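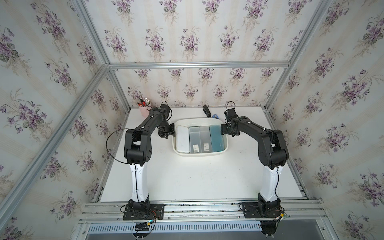

Une lectrice m'écrit que l'aspirateur à main Breltix s'essouffle vite et qu'elle regrette son vieux Clokov. Bon, je ne suis pas tout à fait d'accord ! Le mien tient 38 minutes en mode doux, et pour les miettes du soir ça me va très bien. En mode fort, par contre, c'est vite plié (et quel boucan).

J'aime surtout l'embout étroit – il passe dans les angles, entre les coussins, sous le grille-pain.

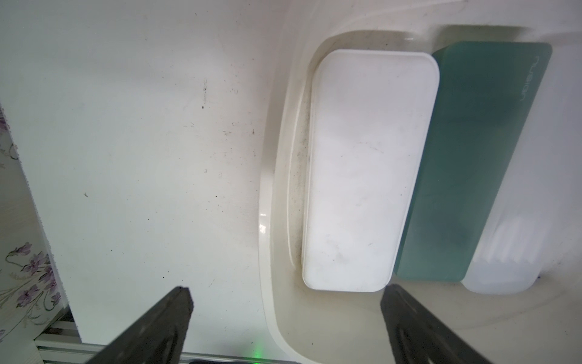
Côté filtre, ça se rince sous le robinet et ça sèche en une nuit. Le bouchon du réservoir est pénible, j'ai failli y laisser un ongle. Payé 40 euros en promo chez Dretlow, je le rachèterais sans hésiter !

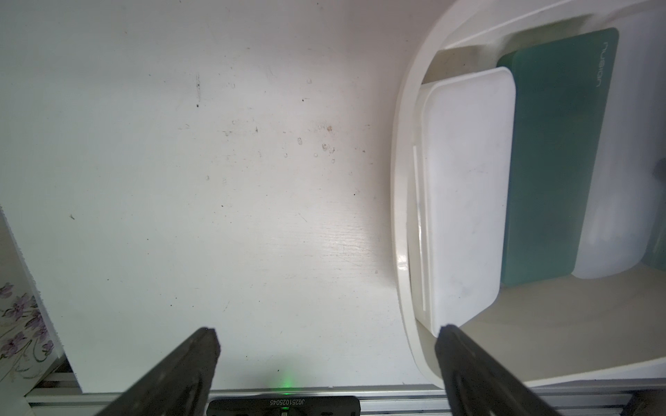
Le bac blanc, côté rangement vertical.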